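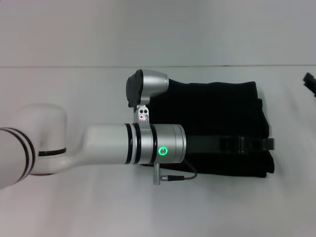 4. Materials: The Black Garment Problem

4.1 Why dark laundry gets its own section

Most published work on household folding treats color as a nuisance. Garments are bought in cheerful assortments, a few dark ones slip in, and the dark ones are later blamed for whatever went wrong. Barasa's earlier survey of folding habits in Dundale households found the opposite arrangement at home: the black T-shirt was the garment people owned most of, wore most often and folded worst. We took this as a hint and gave it a chapter of the study to itself.

The trouble with black cotton is easy to state and tedious to live with. A fold is read by its shadow, and black cloth keeps its shadows to itself. On a pale shirt, the edge of a sleeve turned under the body shows up as a soft gray line. On a black one the same edge disappears, and the person folding ends up patting the thing like someone looking for a light switch. Participants in the pilot said they folded dark shirts "by memory" or, in one case, "by faith."

4.2 Surface and background

All folding was done on a pale white tabletop against a plain off-white wall. The choice was argued over for longer than either author would like to admit. Amano favored a gray surface, on the grounds that homes are full of them. The white surface won because it gives the outline of a dark garment for free, leaving only the interior of the garment to cause difficulties. It causes enough. Figure 2 shows the black cloth folded on the table, and the reader will notice how readily the outer shape gives itself up compared with whatever is going on between the layers.

We also ruled out patterned covers. A checked cloth supplied by Balier was used in a single April session and has since been returned with our thanks.

4.3 Texture

Black garments are rarely as featureless as they look from across a room. Seen close, the fabric in our main example has a fine ribbing of closely spaced lines running along its length, and we came to depend on those lines. When a panel has been turned over straight, its ribs stay parallel to the ribs underneath. When it has been turned over crooked, the ribs disagree, and they do so well before the outline looks wrong. Swai, the household guide most often quoted to us by participants, advises the reader to "follow the seams," which is sound advice for garments whose seams can be seen.

Wrinkles are a mixed blessing. Broad, shallow ones catch a little light and show where the cloth is lying slack – useful, up to the point where one begins smoothing them and pulls the shirt out of square. Our raters were asked to treat soft ripples as normal and to mark down only a crease that crossed the ribs at a sharp angle.

4.4 Printed marks
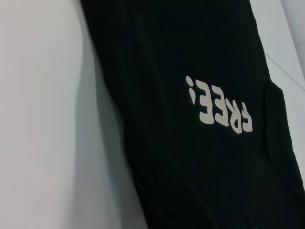 A printed word does more for the person folding than any amount of texture. The pale lettering on the shirt in Figure 3 reads "FREE!" in rounded, rather cartoonish capitals, and it is the one part of the garment that announces which way up it is. Laid upside down and on a slant, as it is there, the word still tells the folder the direction of the collar and the tilt of the whole shirt in less time than it takes to find a hem. It also says which face of the shirt is uppermost, a matter on which plain black shirts are unhelpful.

The word became a nickname for the item in our notes, with some unfortunate results. Entries such as "FREE! not square" and "FREE! done twice" had to be explained to the Dreltmont reading group, who had taken them for remarks about our funding.

There is a cost to all this. Raters shown printed shirts tended to score the position of the print and neglect the rest. A shirt with its lettering set level in the finished packet was marked as tidy even when a sleeve had wandered out at the back. We therefore gave raters 2 views of each packet, print side and reverse, and recorded the lower score. Agreement improved, and morale did not.

4.5 Scoring

Each finished packet was scored from 0 to 6, with points given for square corners, parallel edges, hidden sleeves and a surface free of hard creases. The full set came to 1080 packets, dark and light together. No points were given for speed. Several participants were plainly disappointed by this, having folded as though a bus were waiting.

Scores for dark shirts without print were reviewed a second time by Barasa under a brighter lamp. Where the second score differed from the first by more than a single point, the packet was opened, inspected layer by layer and scored by Amano, who then had to fold it again. The refolded packets were left out of the analysis at his request.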